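3.2 Participants and application diary

We recruited 49 adults from two office buildings in Tavness, all of whom described their hands as "dry" or worse. One wrote "lizard" in the margin of the form, and we coded this as "worse." Each was given a tube of Padar, a plain glycerin hand cream with no scent and very little charm, and asked to apply it after every hand wash for the length of the study.

Diaries were kept on paper. We had planned to use a phone app, but cream and touch screens get along poorly, and the pilot group gave up on it by lunch on the first day. In total we collected 253 usable diary pages. Pages were counted as usable if the date could be read and at least one application had been logged. Several were translucent with grease, which we took as a sign of good faith.
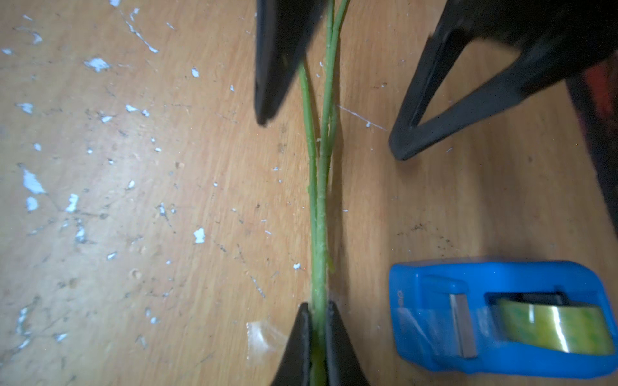

Figure 2. Two green stems side by side over a worn wooden tabletop.

Skin moisture was measured on the back of the dominant hand with a Privus meter. Participants sat for a short rest period before each reading, with sleeves rolled up and no hot drinks. The last rule was the least popular part of the protocol and was broken more often than our notes admit. Room heating was left alone, as dry indoor air is what most people's hands put up with all winter.

Self-reports and meter readings did not always agree. People who logged the most applications also rated their hands as softer, whether or not the meter thought so. Nadar saw the same thing in her earlier work on lip balm and called it "the virtue effect" – having done the chore, one expects to be paid. We have kept both measures and report them separately in Section 4.

Baseline readings were completed on 2/11/24. One participant withdrew the same week after deciding that she preferred gloves. Her diary pages are left out of the total given above, and her tube was returned to us nearly full.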